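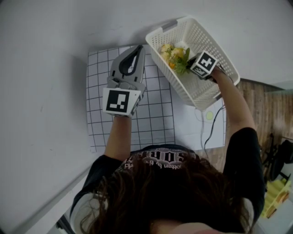

Household Paperwork and Other Small Disasters
Unit 4: Filing

Last unit we opened the mail. If yours is still in the bag by the door, do Unit 3 first and come back when you can look an envelope in the eye.

Most people who ask for help with filing already own too many folders. They have one marked IMPORTANT, one marked MISC, and a third marked IMPORTANT MISC, where the birth certificate lives. The trouble is that a label describing how you felt on the day will not help you find the thing in two years. Label by who sent it. You will forget whether a letter was urgent, but you will remember that it came from the water company.

Start with these headings and add others only when a paper has nowhere to go:

Home (lease or deed, repairs, appliances)
Money (bank, taxes, pay)
Health (one folder per person, pets included)
Car, if you have one, and your sympathies if it's old

What to throw out. Takeout menus. Manuals for things you no longer own. Envelopes, always, unless the postmark matters to a dispute. Pay stubs can go once they match your year-end form. Tax returns stay. Hwa-young Ra, who taught this course before me, kept a box called Appeals for papers she couldn't bear to toss. Anything still in there after 8 months went out unread. I have tried this and lost only a warranty for a toaster I disliked.

Scanning. Fine, but a scan named "scan0002final" is a paper you have lost in a more modern way. Put the sender first, then the year, then what it is. Keep originals of anything with a seal, a raised stamp or a live signature.

Where it lives. Somewhere you can reach without moving furniture. A file box under a bed is a time capsule - lovely for your grandchildren, less so in April.

For next class: bring one drawer's worth of paper, unsorted. Please don't tidy it first. Emiliano Marín will have the shredder running at the back of the room, and he asks that you take out the staples.

Reading: handout 2, both sides.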